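收纳与工位 › 箱体与料盒 › 带隔板的金属箱,前格磨损怎么处理

主题:带隔板金属箱前格磨损,垫还是不垫
发帖:灰口铁
版块标签:金属箱 / 内衬 / 磨损

先说结论性的问题:前格要不要加内衬,加的话加什么材料。下面是条件。

箱子是矩形金属箱,Pitari 的老型号,三月份从旧工位搬过来,夹在两块浅色木台面之间使用,台面离地900毫米。箱体中间横着一道隔板,把箱子分成前后两格。日常只用前格,放长条块,绿色和红褐色两种混放,随取随放。后格留着分拣时周转。

现状:
一、前格底面花得厉害,斑点加细划痕,全面积都有。
二、隔板朝前的一面,下半截磨出一大片深色,边缘不规则,上半截还接近原来的浅色。
三、右侧壁有一道长的擦痕,顺着坡面往下走。左侧壁基本没事。

使用上目前没有问题,块放得进去,拿得出来。担心的是两点:一是磨下来的东西沾到块上,二是底面越来越糙,块贴底滑动时阻力变化,长块更容易横过来卡住。

我手上能拿到的材料:2毫米橡胶板,PE板,毛毡。底面有孔,内衬是否需要避让也请一并说说。

不考虑换箱。

————————

回复:半截卷尺

先问三件事。
块多重,最长边多长。
放进去是摆还是倒。
隔板是焊死的还是插的。

这三件事不说清楚,材料没法选。倒进去的,毛毡第一个排除,棱角会把纤维挑起来,挑起来之后夹碎屑,比裸金属还难清。

————————

回复:灰口铁

单块很轻,一只手可以抓两块。最长边没量过,横着放差不多能占前格宽度的一半,这个是目测,不要拿去算。
放的方式是摆和丢混着来,赶时间就丢。
隔板插不插得动我没试过。搬来时就在那里,两端缝里有积灰,看着像没动过。

————————

回复:Seo工装老陈

Seo 出过一批同类箱子,结构接近,我修过几只,可以给一点参考,但不保证跟 Pitari 的一样。

隔板下半截磨损是这类箱子最典型的位置。原因是块丢进去以后先碰隔板再落底,碰撞点集中在块的高度以内,所以上半截几乎不动,下半截成片发深。边缘不规则说明不是单一的一种块在蹭,块的姿态不固定,每次碰的高度有差别。

右壁那一道长擦痕要单独看。如果是丢进去造成的,应该是很多短痕,方向散。只有一道长的顺着坡面,更可能是某个东西被贴着壁往上提,或者贴着壁往下送。查一下平时从哪一侧取料。

处理意见:底面垫PE板,隔板不动,右壁不动。

————————

回复:灰口铁

平时取料从右侧进。你这个判断跟使用习惯对得上。

————————

回复:不锈钢也会锈

不同意垫PE板。

理由:底面的孔。带孔的箱子,碎屑有一部分是从孔里走掉的。板盖上去,孔等于封了,碎屑夹在板和箱底之间,金属面照样磨,只是你看不见。等到哪天掀板,下面是一层磨料。我见过掀开以后比不垫还花的。

要垫就开孔对齐,并且固定板,不让它窜。做不到这两条就不要垫。

另外底面发花不等于底面有问题。裸金属面用一段时间都是这个样子,粗糙度到一定程度就稳定了,不会无限变糙。楼主担心的第二点我认为不成立。

————————

回复:半截卷尺

“不会无限变糙”这句话要有条件。块的材质比箱底软,成立。块的边上如果有硬的镶条或者金属边,不成立。

楼主的块有没有包边?

————————

回复:灰口铁

绿色的里面有一种,沿下边缘有一条银亮的带。是贴的还是露出来的底材,我不确定,没有拆过。红褐色的没注意到有这种带,有一根能看到一条细缝。

————————

回复:半截卷尺

那就先查这条银亮的带。拿磁铁吸一下,拿指甲在端头挑一下。是贴膜,对箱底没有影响,箱底反过来磨它。是金属条,箱底的细划痕有一部分就要算在它头上。

这一步不做,后面讨论内衬没有意义。

————————

回复:Brukovgate转角仓

换个角度。我们这边(Brukovgate,做模型配件分装)用过一整排同样布局的箱子,两边夹木台面。最后出问题的位置在箱口和台面交接的地方,箱子比台面略高,块从台面推过来会磕在箱沿上。垫底之前建议先把箱沿高度调平。调平以后改推为滑,丢的次数自然就少了,隔板那片磨损也不再扩大。

我们是用薄木片垫箱脚,没有花钱。地面是地毯的话注意一下,地毯会压缩,垫完过一阵要复测。

————————

回复:灰口铁

地面是深灰地毯,箱后面那一片都是。箱沿和台面的高差我去量。

————————

回复:不锈钢也会锈

楼上这条我同意,跟垫不垫底无关,先做。

————————

回复:漆膜附着力

来说隔板。前面几位都默认那片深色是磨掉了表层。我提另一种可能:转移。

软质的有色件反复蹭浅色表面,颜色会留在表面上,积多了发灰发深,边缘也是不规则的。磨损和转移外观接近,处理方法完全相反。磨损要补,转移擦掉就行。

区分方法:
用白布沾酒精,在深色区的边缘擦,不要擦中间。
布上有颜色,表面变浅,是转移。
布上没颜色,表面不变,用指甲横过边界,有台阶,是磨损。
两种都有,就是都有,先擦再看。

隔板要是有一道细的深色划痕从浅色区过,就再看划痕里面的颜色跟下面那片是不是一致。一致,下面那片大概率露的是同一层东西。

————————

回复:Seo工装老陈

转移的可能性有,但我修过的那几只都是磨损,擦不掉。而且转移的颜色应该偏绿或偏红,楼主的块是这两个颜色,楼主说的是灰。

————————

回复:漆膜附着力

绿和红褐混在一起蹭,混出来就是灰黑。调过颜料的都知道。你修过的那几只是什么颜色的料?

————————

回复:Seo工装老陈

黑色的。这一条我保留意见,等楼主擦完再说。

————————

回复:Ezequiel Alcaraz

用的是机器翻译,语句有问题请见谅。

我有 Nornow 的隔板箱,前格也放长条形的块。我做过内衬,用的是橡胶板,只铺底面。结果:噪音降低明显,块的滑动变差。长块斜着落下去以后停在那里,不再滑平。以前落在金属底面上,块会自己顺着底面滑到隔板根部贴平,铺了橡胶以后不滑了,一根压一根,互相架起来。取的时候要先拨开。

后来撕掉了。撕的时候胶留在底面上,清理用了一个下午。

如果目的是容易取,我建议保留金属底面。如果目的是安静,可以铺。

————————

回复:灰口铁

噪音不是我的问题,旁边没有人办公。架起来倒是个问题,现在裸底就已经会架,斜着的那根底下压着别的,取的时候先看不见下面有几根。

————————

回复:半截卷尺

现在裸底就架,那铺橡胶只会更差。橡胶排除。

材料只剩PE板和不铺。

————————

回复:不锈钢也会锈

架起来的原因在混放。两种块长度要是不一样,长的横在短的上面,必然架。隔板后面那一格不是周转用的吗,把红褐色的放后格,绿色的放前格,各走各的,一半的问题就没有了。

————————

回复:灰口铁

后格不能固定占用,分拣时要用。混放是流程要求,取料的人按颜色挑,两种必须在同一格里。

————————

回复:不锈钢也会锈

流程要求的话没有办法。建议把流程改掉。

————————

回复:灰口铁

流程不归我改。

————————

回复:Brukovgate转角仓

不能分格,可以限量。前格定一个上限,超过就不放。我们的上限是9块,写在箱沿的标签上。超过之后取料时间会明显变长,具体数据在内部表格里,不方便贴。你的箱子和块的尺寸跟我们不一样,上限自己试。

————————

回复:漆膜附着力

楼主箱沿高差量了没有。前面说了这么多,各人脑子里的箱子都不一样,先把数据报出来。

————————

回复:灰口铁

箱沿高差已量,数据在图后面。
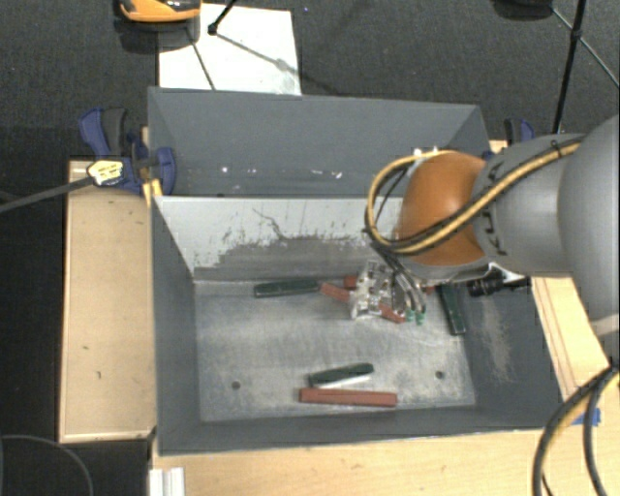
图1:俯视,前格混放状态,隔板正面下部为深色区。

高差:箱沿高出台面2毫米,左右一致。
磁铁试过,银亮的带不吸。指甲挑端头,没挑起来。
酒精还没擦,手边没有了,等补。

————————

回复:半截卷尺

看到了。几点:

一、底面两个小圆孔,一左一右。真要铺PE板,两个孔位都要避让,开孔直径放大一圈。
二、斜着的那根红褐色,一端挨着贴隔板那根绿色的端头。这种接触最容易顶住,抽其中一根,另一根跟着转。
三、不吸磁铁只能排除铁,排除不了铝,也排除不了多数不锈钢。换个办法,拿万用表打通断,两支表笔点在带的两头。

————————

回复:Seo工装老陈

右壁擦痕颜色偏浅,带一点褐。右边那根绿色块差不多是竖着靠在右壁旁边的。这种姿态如果经常出现,提的时候就是贴壁往上走,擦痕跟它对得上。我前面说从右侧取料,加上这一条。

但是擦痕偏褐,绿色块蹭不出褐。红褐色的也经常靠右壁吗?

————————

回复:灰口铁

都有。没有统计过哪种靠得多。

————————

回复:漆膜附着力

偏褐这一条,我认为支持转移。老陈前面说转移应该带颜色,右壁现在就带颜色。

隔板那边我看了图,深色区边界上散着一些短的碎痕,还有一道歪的细划痕斜着走过浅色面。短碎痕集中在边界,这个形态更像磨损往外扩。所以我修正一下:隔板以磨损为主,右壁有转移。两处分别处理,右壁先擦。

————————

回复:Seo工装老陈

同意分开处理。隔板是否磨损为主,仍以擦的结果为准。

————————

回复:不锈钢也会锈

底面看着就是正常使用的样子。细划痕方向是散的还是顺的,图上我分不出来,楼主拿手电低角度打光看一下。散的,不用管。顺着一个方向密集的,查银亮的那条带。

维持原意见,不垫。

————————

回复:半截卷尺

我改到不垫。理由跟楼上不同:底面的花不影响功能,垫板带来的固定和清理工作量大于收益。如果通断测出来带是金属的,再回来讨论。

————————

回复:Brukovgate转角仓

高差2毫米,垫台面还是降箱子,看哪个方便。箱子底下是硬垫脚的话,地毯上降箱子不好做,垫台面容易一些。前提是台面能动。

————————

回复:灰口铁

台面是固定的,要动得拆螺丝。右侧那块可以先动。

————————

回复:卡尺归零

插一句跟磨损无关的。侧壁是斜的,右边坡面在图上看得很清楚。斜壁加平底,转角处必然有一条块进不去的死角,碎屑都堆在那里。楼主清箱子的时候重点吸这一条,吸底面中间没什么用。

吸尘嘴用扁的,刷头不要用,刷头会把碎屑推到隔板根部。

————————

回复:灰口铁

收到。一直用的刷头。

————————

回复:Ezequiel Alcaraz

补充一个数据。我的箱子铺橡胶之前取完一格记录过一次,73秒。铺之后没有完整记录,因为中途卡住,停下来重新摆过。所以不能比较,只说明铺之前的状态。

————————

回复:不锈钢也会锈

单次数据意义不大。而且 Nornow 的前格比 Pitari 的浅。

————————

回复:Ezequiel Alcaraz

是的,只做一次。深度我没有 Pitari 的箱子可以对照。

————————

回复:灰口铁

酒精到了,擦完更新。

右壁:白布上有褐色,擦过的那一段变浅,但没有完全消失,剩下的部分指甲能感觉到。两种都有。
隔板:深色区边缘擦了三处,布上有很淡的灰,表面基本不变。指甲横过边界,有台阶,很浅。判断为磨损。
底面:低角度打光,划痕方向是散的。
银亮的带:通断测了,不通。表笔压得够不够紧我不敢保证,重复测的结果一样。

目前决定:不垫。右侧台面拆螺丝垫高。上限先按Brukovgate的试,试完再调。隔板那片暂时不补,拿铅笔沿着边界描了一圈,看它还扩不扩。

————————

回复:漆膜附着力

铅笔会被蹭掉。用美纹纸在边界外侧贴一小段,或者拍照存档,每次角度固定。

————————

回复:Seo工装老陈

隔板磨损这一条跟我修过的一致。要补的话用环氧底漆,先打磨出过渡,不打磨直接喷,边上那一圈台阶会一直在,块一碰就从台阶处掉。

————————

回复:漆膜附着力

环氧面层我不反对,但前格天天有块碰,补了还会掉。我的意见是底下露的那层只要不生锈就不补。

————————

回复:Seo工装老陈

不补也可以,湿度高的地方另说。

————————

回复:灰口铁

室内有空调,不潮。先不补。

隔板两端的积灰吸掉以后看到插槽了,是插的,有点紧,没有硬拔。有拆过 Pitari 隔板的说一下从哪头先起。

————————

回复:卡尺归零

没拆过 Pitari 的。一般插槽结构都是两头轮流往上提,每次提一点,只提一头会别住。先在槽里喷点干性润滑,不要用油,油会粘灰。

————————

版主:本帖最后整理于2023年4月。隔板拆装请另开新帖,标签用“隔板”。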